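Teaching a Hand to Do the Dishes (and the Fruit, and the Bread)

At half past eight in the morning the kitchen at Flukik smells of coffee, and Miroslava Hudec is already moving bowls. She puts one on a tray, steps back, turns the tray a little, and steps back again. Then she slides her fingers into the loops of a controller and starts to drive.

The arm follows her. When she lowers her wrist, it dips. When she pinches, it closes. She picks something up, carries it across the counter, sets it down, lets go. The whole thing takes less time than it takes to describe, and when it's over she taps a pedal with her left foot to save it.

"Good one," she says. "Again!"

What she has just made is called a demonstration, and it is the raw material of one of the most enjoyable corners of robotics I've ever had the luck to stand in. Nobody at Flukik writes a program that says where the bowl is. They show the robot, over and over, what a person would do, and a learning system called Mudia soaks it all up: the pictures from the wrist, the angles of the joints, the moment the fingers open and shut. Later it is put in front of a counter it hasn't met and asked to have a go on its own.

I spent two days there in August, and I left wanting to rearrange my own kitchen and film it.

The room is built to be changed. Shelves along the back hold baskets, trays, cups, bowls, dish towels, and more fake and real produce than a small grocery. Igor Baláž, who runs the recording schedule, calls it the pantry, and he is fussy about it in the best way. Every morning he draws up a list of layouts. Bread basket far left, tray near. Tray far right, no basket. Basket behind tray, bowl upside down. The operators set them up by eye, and he likes it that way (a tape measure is banned, he told me, and I believe he meant it).

"If you put the bowl in the same spot every time, you teach it a spot," he said. "I want it to learn bowls."

The pictures that matter most come from the wrist. There is a camera overhead too, but everyone on the team talks about the wrist view as if it were the real one, and after an hour of watching the monitor I understood. You stop seeing an arm. You see two dark fingers and whatever they are headed for, and your own hand starts to twitch.
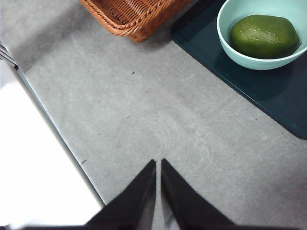 The counter from the wrist camera, with the gripper open and a bowl with a single green fruit waiting on its tray.

Watching that feed, you start to notice how much of the job happens off to the side. The thing you want is often at the very edge of the view, half hidden, and the operator has to swing toward it without losing track of it. Hudec is wonderful at this. She was a puppeteer for a children's theater before she came here, and she still talks about "looking with the hand." Her demonstrations have a little pause in them just before the fingers close, a sort of breath, and the team found that Mudia picked up the pause as well. During one test run I saw the arm hover over a lemon for a beat, exactly as she does, and I laughed out loud.

Not every habit is so welcome. Esmaeil Shirazi, who trains the models, showed me an early version that had learned to nudge each tray before taking anything off it. He went back through the recordings and found that one operator had been doing just that, a tiny tap to straighten things up. The operator was Shirazi himself.

"I'm a tidy person," he said. "Now I have to be less tidy at work."

He keeps the untidy material, too. A finger that brushes the rim, a grasp that starts to slip and gets fixed halfway: those recordings used to be thrown out, and now they go in a folder of their own and are treated like treasure. A robot that has only ever seen perfect reaches has no idea what to do after a bad one. So the operators fumble on purpose for part of each afternoon, which is a very funny thing to watch skilled people do.

On my second day they recorded 297 demonstrations. That sounded enormous to me until Shirazi explained how quickly the system eats through them. He is hungry for odd counters, odd light, odd dishes. Marks on a countertop are good. Crumbs are good. Glare is excellent. The team has a sister setup in a rented apartment, known as Kikby, where the morning sun comes in low and turns half the picture white, and Shirazi speaks of it with real love.

Fruit gets its own discussion. It rolls, it comes in every size, and a real piece changes over a week in the room. Silvia Hubáček looks after the labels, the short lines of text that go with each recording, and she has strong views on them. "Put the fruit in the basket" is fine. "Take the green one out of the bowl" is better some days. She writes several versions for every layout and reads them aloud to whoever is nearest, and if that person reaches for the wrong object, she starts over.

Before I left, Hudec let me try. The loops are light and a bit warm from the last person's fingers, and the arm's delay is so small that you forget it within a minute. I went for a plum. I missed the plum. I went for it again, got it, carried it over the counter with my shoulders up around my ears, and dropped it from far too high into the basket.

I looked for the delete pedal. Hudec already had her foot on save.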